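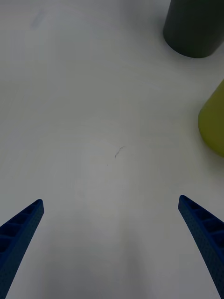
The Year I Cleared Off the Table

My kitchen table had not been fully visible since we moved to Clelton. I knew it was under there, because things kept not falling on the floor. But between the mail, the seed packets, a sewing project from two winters back and a bowl of keys that open nothing in this house, we'd been eating dinner on the couch with plates on our knees for longer than I want to admit in print.

So in January I cleared it. One evening, a trash bag, two cardboard boxes and a podcast I've since forgotten. And then I sat down at it with a cup of tea and felt so pleased with myself that I didn't go to bed until after midnight!

I'd like to say that was the end of it. By the weekend there was a catalog on it. Then a library book, then a jar somebody (me) meant to return to a neighbor. Flat surfaces pull stuff in, and I don't think there's a cure, only upkeep.

What Goes on a Table

I started paying attention to what was landing there and why. Most of it was paper. We get a weekly flyer from Grasix, the hardware place out by the highway, and I'd been keeping every one in case I needed a coupon. I found a stack going back to the summer. I had used a coupon exactly never.

The rest was what I'd call halfway stuff, things on their way to some other room. A screwdriver headed for the garage. Socks headed upstairs. My mother had a basket on the bottom step for this, and whoever went up next was supposed to carry it. I remember stepping over that basket for most of my childhood. I bought one anyway, and I'm happy to report that my family steps over it beautifully.

The paper was easier. I put the recycling bin right inside the front door, where it looks terrible, and now the flyers go straight in without ever seeing the kitchen. Ugly bin, clean table. I'll take it.

A Word About Buying Furniture

At some point in all this I decided the real problem was the table itself, and that a nicer one would make us nicer people. I drove to Plellier and spent a whole afternoon in a showroom running my hand along things. There was one I loved, long and pale with rounded corners, and the tag said $2,000. I stood there doing the math on how many months of not buying lunch that would be. Then I went and got lunch.

What I came home with was a drawer unit for 30 dollars, secondhand, a bit wobbly, painted a green I would never have picked. It sits next to the old table and holds the scissors, the tape, the stamps and the chargers. It's done more for my mood than the fancy table would have, although I still think about those corners.

Dinner, Mostly

We eat at the table now. Maybe not every night, and there's a fair amount of shoving things to one end first. I gave myself 20 minutes after supper to put it back to bare, and some nights it takes five and some nights I let it go and watch TV.

The one thing I didn't expect is how much everybody else likes an open table. I'll walk in and find homework going on, or a jigsaw puzzle, or a plate of crackers from Kiani, the little grocery on our corner, with two teenagers leaning over it and actually talking. They leave crumbs all over the place. I wipe them up in the morning while the coffee's going, and I've started moving the keys that open nothing out to the garage, a few at a time.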